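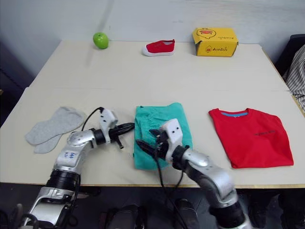
Children's clothing bank changes how it sorts and folds

The children's clothing bank at Gatance has issued new folding instructions for its sorting tables, effective from Sun 4 October. The service handles more than 2000 garments a month, most of them T-shirts, shorts and socks in small sizes.

Under the old method, each type of garment was folded in bulk and matched into sets afterwards. Sets are now laid out together on one table before packing. Socks stay flat and overlapping until the pair has been checked. T-shirts are folded to a rectangle with the collar at the top edge, so that the size label can be reached without unfolding.

Shorts have caused the most rework. An elastic waistband gathers the cloth and the fold does not lie flat.
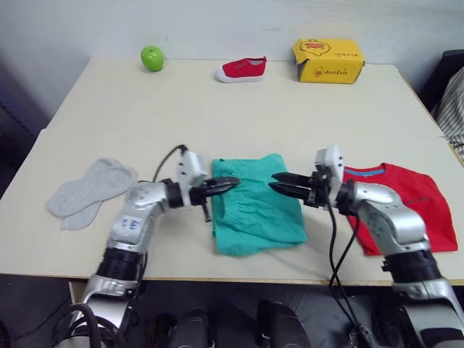

Shoes and boxes

Shoes are kept at the back of the table, away from the folded clothes, and are boxed last. Any shoebox in usable condition is accepted, whatever the brand. Conceição Barros, who wrote the instructions, said a dented box was acceptable if the lid still closed.

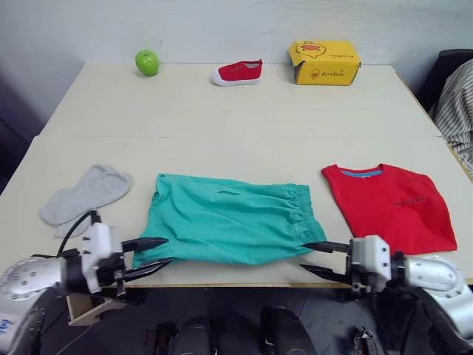

Drop-off

Donations are limited to 60 items per household. Clothes should be washed and dry. Single shoes are not accepted. Questions about larger donations go to Rui Simões at the front desk.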